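Mechatronics capstone, semester two, Grarkaston. A thread about putting crockery in a dishwasher, which is what my parents believe I already knew how to do.

1. The brief, in full: "Team will demonstrate bimanual loading and unloading of a domestic dishwasher." One line. We spent a week admiring how short it was. Our supervisor said short briefs are a gift. Our supervisor has tenure.

2. There are five of us. I do the trajectories, Rogelio Bautista does the grasps, Svetozár Mikuš does perception and also the grocery run, and the other two have asked to be left off social media until after marks are released. Fair.

3. Team name is Kuvari. Svetozár picked it and we all voted yes at the end of a very long meeting. It goes on the shirts. The shirts have been ordered in the wrong colour, which I'm told is being dealt with.

4. First lesson of the semester: a dishwasher rack is a horrible object. It's wire. It's shiny wire. It's shiny wire with gaps, and behind the gaps there's more shiny wire. The depth data looks like somebody sneezed on it. Perception people go quiet around it, the way electricians do around old houses.

5. So for the first fortnight we had no dishes whatsoever. We did reach tests. Can the hand get to this point, can it get back, does it hit itself on the way. I have written the word "clearance" in my logbook so often it has stopped looking like English.

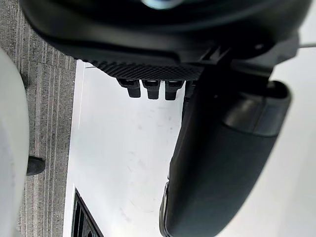
6. Anyway, the clearance numbers came good in the end, mostly because Rogelio rewrote the limits on a Monday night while I was at indoor soccer. I came back to a message saying "fixed it, don't touch anything". I touched something. We fixed it again on Tuesday.

7. Question I keep getting from the engineering society crowd: why not just buy a better dishwasher. Thank you. Very good. You should all be on a panel.

8. The other question is why use two hands. Because the rack is the rack, and sometimes you want to hold the cup in one and do something useful with the other. At this stage of the project the other hand's main contribution is staying out of the way, and it took us ages to get it to do that. Same goes for me.

9. A word on vocabulary. In the report we say "manipulation target". In the room we say "the pink one". I did a find and replace before submitting the progress report and missed one, so there's now an official university document with the sentence "the pink one was occluded". We got a tick next to it.

10. Session notes from the kitchen. We're working on the rack with the sink beside it, since half the tasks go from one to the other. The planner has strong opinions about the edge of the bench and we've stopped arguing with it. 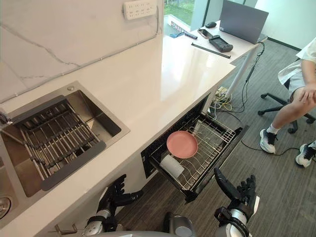
Hands up, rack out, pink plate and white cup in. Cable management marks to be advised.

11. What we want from that starting point: reach in, take one item, leave the other where it is. Every toddler in Australia can do it. Every toddler in Australia has had a couple of years of full-time practice and gets a biscuit afterwards.

12. Running total as of this week is 174 logged attempts. An attempt counts if the arm moves on purpose. There was a spirited discussion about "on purpose" and it now has a definition in the appendix, half a page, with a flow chart. I drew the flow chart. It's the best thing I've made at uni.

13. We score each attempt. Full marks for the item getting where it's supposed to go. Half marks for the item getting somewhere dignified. Nothing if anyone has to say "whoa". Svetozár says whoa at everything, so he's been asked to sit further back and say it into his sleeve.

14. The grasps, for those who care (Rogelio cares, he's reading this over my shoulder and would like it known that he cares). Cup: fingers around the lower part, thumb on the side, keep it upright. Plate: pinch near the edge and don't get ambitious. Bowls: see plates, but sadder.

15. People expect the cup to be the hard one because it looks like it would roll. The cup is a delight. It's a cylinder! Geometry loves a cylinder! You can come at it from nearly any direction and it's still a cylinder. If the whole semester had been cups I'd be writing this from the beach.

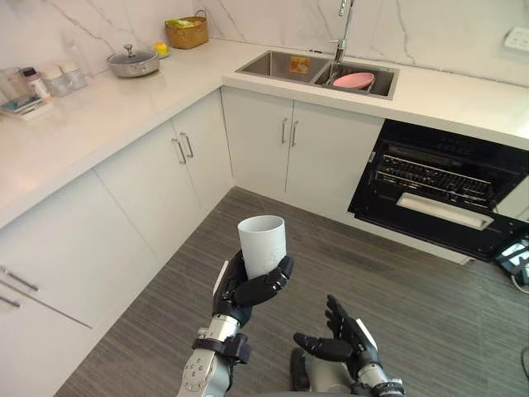
16. What gets you with cups is the letting go. Fingers open, cup is meant to stay put, and if one finger opens a touch later than its mates then the cup has a new plan. We spent most of week seven on letting go. My housemate, who does psych, found that very funny and wouldn't say why.

17. Bench clutter, a short and bitter post. The assessor's guidelines say the kitchen must be "representative of normal use". We had lovely clean results on a bare bench in the lab. Then we went and did it in a kitchen with a pot in it and things in jars, and the perception stack wanted to discuss every single one. Svetozár now has a list called "not dishes". He adds to it daily. He says it's calming.

18. Someone in the comments asked about lemons. The list of not dishes does include lemons. It also includes sponges, and there is a lively overlap between the two that I won't go into while he's still upset.

19. The Sternberg team (other side of the faculty, same assignment, better snacks) are doing theirs with the rack fully modelled in advance, every tine, to the millimetre. We looked down on this for weeks. Then we borrowed their file. It's a beautiful file. Thank you, Sternberg, sorry about what I said at the pub.

20. Their approach does have one weakness, being that if someone bumps the rack, the model and the rack are no longer on speaking terms. Ours has a weakness too. Ours has several. They're in section 6 of the report, under "Future Work", where weaknesses go to be rebranded.

21. The supervisor dropped in for the plates. Stood there with his arms folded and said "hmm" in what I've decided was an encouraging key. Then he asked why the wrist comes in at that angle, and Rogelio gave a really good answer, with hand gestures, and I nodded through the whole thing as though I'd known.

22. (I hadn't known. It's to do with the tines. If the fingers come in along the row they've got somewhere to go, and if they come in across it they've got a fence. I had been sending them at the fence since Easter.)

23. Plate day, then. Right arm on the job, left arm on its best behaviour by the bench. 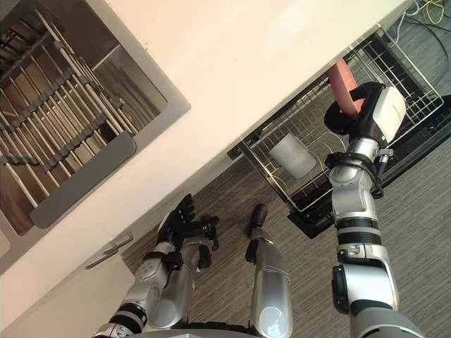
24. I'd like it recorded that I held my breath for so long I got a headache. You do a lot of maths for a thing like this and then you stand there in your socks, clutching the e-stop, silently bargaining with a dish.

25. The e-stop roster is a real document, by the way. Whoever holds it isn't allowed to talk, code, eat or look at their phone. It's the most peaceful job on the team and we fight over it. I've swapped two report sections and a parking spot for an extra afternoon.

26. Things I'd tell next year's group, free of charge. Get your crockery early and buy it in a colour that isn't the colour of the rack. Label your cables before you have many cables. Don't let the person who wrote the planner also write the progress report, as he will describe every failure as "conservative behaviour". I stand by conservative behaviour.

27. Also: film more than you think you need, and name the files something. We have a folder of clips called "test", "test new", "test new real" and "test new real plate". One of those holds our best run of the semester and we're finding out which by watching all of them, with toast.

28. And book the kitchen. Booking goes through the Procházka building's front desk and the form wants to know how many people are catering. We put none. They rang to check. I explained it was for a robot and the dishwasher, and the bloke said "so just the washing up, then", and ticked a box. I believe we're down as cleaners.

29. Cost to date is fine, thanks for asking, apart from crockery. The crockery line in our budget has a note from finance beside it that reads "again?". It's been a learning experience for finance as well.

30. Assessment is week 12. Each team gets a slot, an assessor, a rack they haven't seen loaded before, and a bench set up by someone with a mean streak. You get one restart. Svetozár wants to use ours at the beginning to get it out of the way. He's been outvoted, though I can see the appeal.

31. Remaining jobs: sort out the late finger, tidy the handover from the rack to the sink side, finish section 4, start section 5, find out what the colour of the shirts is. The handover is mine. I've got a plan for it on the back of a receipt and I'm not taking questions on the receipt.

32. Replying to a few of you here so I don't have to do it all night. No, it doesn't do cutlery. No, it doesn't do pans. Yes, it could be quicker, and so could you. To the person who asked whether it rinses first: my mum has your number and would like to be friends.

33. Back in the kitchen tomorrow arvo if the booking holds. I'm on the e-stop. Don't message me, I won't be allowed to look.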